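Tabletop Breakfast Sorting with a Single Arm: Project Report
Team Noltar: Orla Gallagher, Melquiades Tapia, Iraís Becerra
Supervisor: Rocío Aguirre
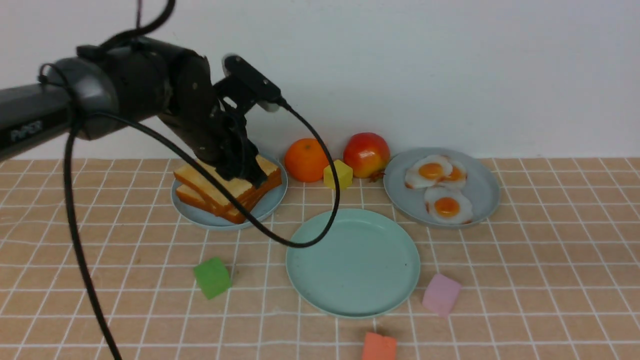 1. Aim

The project set out to make one fixed arm assemble a simple breakfast from toy food. Given a typed order such as "one bread, one egg", the system should find the items, pick them up one at a time and put them on a serving plate. We limited the work to rigid and slightly soft items on a flat table, with no liquids and no cutlery. A second aim was to compare a hand-written grasping routine with one trained from recorded demonstrations.

The report covers the work up to the November review. The ordering screen was the subject of Tapia's separate report and is only mentioned where it affects timing.

2. Hardware

The arm is a PiPER with a fingered gripper. A small sensor module is mounted on the gripper and its cable is led off to the side of the table. Power and data for the arm run separately along the body. The arm was set up beside the work area so that its forearm comes down at an angle over the plates. A straight vertical approach was tried first and dropped, as the wrist reached its joint limit over the far plate.

The computer is a bench machine shared with the Tovar team, which restricted training to the evenings. Control software was written in Python on top of the supplied driver. We named the control layer Etov, and this name is used in the rest of the report.

3. Work area

The table is covered with a tan and white square grid. The grid was chosen to make plate positions easy to reset by eye between runs. It later turned out to be useful for checking calibration, as the lines should stay straight after lens correction.

Bread slices and fried eggs are supplied on blue-grey plates, one kind to each plate. The serving plate is green. The toy orange and apple stand behind the supply plates and are not part of any order. They act as distractors, as do the foam cubes. The cubes are moved by hand to new places before each run. A run in which the arm picks up a cube or a fruit is recorded as a failure even if the order is completed afterwards.

4. Method A: hand-written routine

Method A finds each item by colour threshold and outline. It takes the centre of the outline, moves the gripper above it, lowers to a fixed height and closes. The fixed height is stored per item type in a settings file.

Three problems appeared:

The egg outlines merged when eggs overlapped. The calculated centre then fell between two yolks and the fingers closed on both edges. Becerra added a step which finds the yolks first and treats each yolk as one egg. This removed most of the merged grasps.

The bread stack changes height as slices are removed. With a fixed height the fingers either pressed hard on the top slice or closed above it. We replaced the fixed height with a slow descent that stops when motor current in the shoulder joint passes a set limit. The limit had to be raised twice, as cable drag was being read as contact.

The yellow cube was sometimes taken for a yolk under the evening lighting. A minimum roundness test was added.

5. Method B: trained routine

Method B uses demonstrations recorded by moving the arm through a leader handle. Gallagher and Becerra recorded 60 demonstrations of bread picking and the same number of egg picking. Each includes approach, grasp, transfer and release. Demonstrations in which the item was dropped were deleted and recorded again. In hindsight some of them should have been kept, as the trained routine has no behaviour for a slice lying half off the plate.

The first model was trained for 2,000 steps. It reached the correct plate but hovered above the item without closing. Training was extended to 3,000 steps, after which the gripper closed in nearly all runs. No further gain was looked for because of the limit on machine time.

6. Results

Method A was the more reliable of the two on eggs once the yolk step was in place. Its failures were mainly late grasps, where the egg slid towards the plate rim before the fingers met.

Method B was better on bread. It tended to come in from the side of the stack and lift one slice by its crust, which we had done by habit during recording. Method A, pressing from above, often shifted the slices under the one it was meant to lift.

Neither method picked up the apple or the orange in the final runs. Method B once moved the pink cube off its square while on the way to the serving plate. The run was marked as a pass under our rules, which only cover picking up. Aguirre has asked for the rule to be changed.

Slack in the sensor cable was a repeated source of trouble. A loose loop can come to rest in front of the bread plate and catch on a slice during transfer. Clips along the forearm were fitted for a short time but pulled the connector at full reach.

7. Remaining work

The two methods should be joined, with A used for eggs and B for bread. Etov already allows the method to be chosen per item, so the change is small.

A lighter cable with a coiled section is to be tested. Refugio Cervantes has lent a spare from the Ollside project.

Placement on the serving plate has not been measured. At present an item counts as served if any part of it is on the plate.

The settings file, the demonstration recordings and the run log are stored in the team folder under "breakfast". The log for the first set of egg runs lacks lighting notes and should not be compared with the later sets.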